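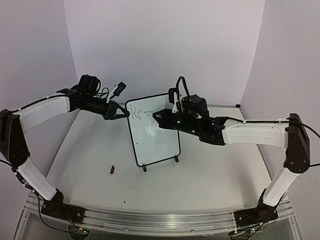

Attachment 1: small board with "Ke" at top left, whitish streaks below and to the right of the writing

Ticket 852
Subject: White streaks on tabletop whiteboard will not wipe off
Product: Oltora tabletop whiteboard, portrait, black frame, with feet
Opened by: Vignesh Amin, Robichaud
Assigned to: Mark Anthony Sarmiento, Drunddale customer support
Status: Closed, replacement sent

Vignesh Amin wrote:
We bought this board from you in February. It has a patch of whitish streaks on the writing surface that I can't get rid of. They are fine lines, some straight on the diagonal and some curved. Marker still goes on fine above them. A dry cloth does nothing to the patch. We write a word, wipe it, write the next one, all day, so the board gets a lot of use for its size.

There is also a tiny dark speck on the left part of the board, under the lettering. I'm less worried about that one but you may as well know.

Is this a cleaning problem or is the surface damaged? Photo attached.

Mark Anthony Sarmiento wrote:
Thanks for the photo. I can see the streaks but I can't tell from it whether they are residue sitting on the surface or scratches in it. Please answer the following so I can narrow it down.

What have you been cleaning it with, and how often?
What brand of marker?
If you run a fingernail across the patch, does it catch on anything?
Do the streaks change when the surface is damp?

Vignesh Amin wrote:
Cleaner is Odik whiteboard spray, the 300 ml bottle, used at the end of the day. During the day it's a dry cloth only. The markers are a mix from the supply cupboard, fine tip, all black. I'd have to look at each one for the brand.

Fingernail: doesn't catch.
Damp: the streaks disappear completely while it's wet and come back when it dries. A bit fainter, maybe. Hard to say.

Mark Anthony Sarmiento wrote:
Streaks that vanish when wet and can't be felt are usually dried cleaner mixed with marker dust. Very fine scratches can do the same thing, so this doesn't settle it yet. Please try this:

1. Lay the board flat so nothing runs down into the bottom of the frame.
2. Wipe the whole surface with a clean cloth and warm water. Don't use any spray.
3. Dry it right away with a second cloth. Letting it air dry will leave marks of its own.
4. Repeat once with a fresh part of the cloth.
5. Check the patch under a lamp held low to one side.

For the speck, hold a damp cloth on it for a minute and then rub gently. Please don't scrape it.

Vignesh Amin wrote:
Did all of that this morning and finished at 11.

Most of the haze is gone. The cloth came away gray, so there was definitely something on there. The speck came off with the damp cloth.

What's left is a smaller set of lines in the same spot. With the lamp down low they look like grooves to me, mostly the curved ones. I still can't feel them with a nail.

I asked the others in the office. In the first week a colleague cleaned off a dried mark with the rough side of a kitchen sponge. Another person suggested polishing the lines out with 3000 grit paper. I told them to wait for your answer.

Mark Anthony Sarmiento wrote:
Please don't sand it. Even at 3000 grit it will dull the coating, and a dull area holds ink much worse than the lines you have now.

So there were two things going on: cleaner residue over the top, and light scratching from the sponge underneath. The residue is fixed. The scratches won't come out. They shouldn't stop you from writing on the board, but marker dust will collect in them and the patch will look white or gray again between cleanings.

Sponge damage isn't covered by the warranty. The care card should have warned against rough sponges, though, and I checked the one packed with your order: it only says "soft cloth recommended." I've put through a replacement board at no charge and asked for the card to be reworded. You can keep the old one.

For the new board:
Dry cloth between words, same as now.
Spray the Odik onto the cloth and not onto the board. Wipe, then go over it with a damp cloth and dry it.
Change the dry cloth when it looks gray.

Vignesh Amin wrote:
That works for us, thank you. Do the feet come with it or do I move the old ones over?

Mark Anthony Sarmiento wrote:
Feet are included in the box. They push onto the bottom edge of the frame. Closing this now, but a reply to this message will reopen the ticket.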